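Home | Files | Issues | Wiki | Contact

Prurnov Public Buildings Cost Records

Planned and final costs for 887 public building projects, one row per contract. The figures come from council minutes and closing accounts typed up by Enda Cronin and Sinéad Mulcahy. Release 4 adds the Trotero theater and the Mulligan library wing.

Fields: project_id, architect, budget_first, budget_final, open_planned, open_actual. Dates are month and year. Empty cells mean the source gave no figure. Land purchase is excluded.

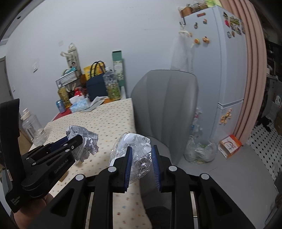

Gráinne Doherty: budget_first mixes figures with and without sales tax in the older rows. Please add a flag before anyone computes overruns.

A tax_included column was added in March. It is still blank for 35 rows, all from the Brosen archive. Leave those out of ratio work.

Projects built in phases carry a letter after the ID. Sum the phases before comparing with budget_first, which covers the whole building.

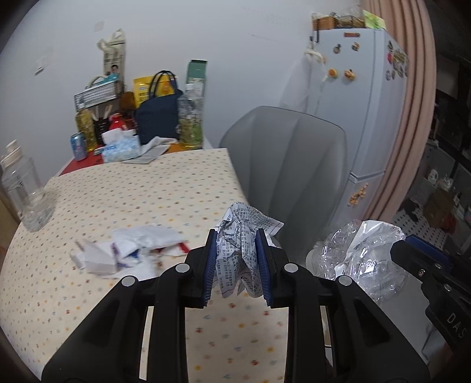

Crumpled sheet of printed paper held between blue ribbed pads.

Corrections: open an issue with the project_id and a page reference.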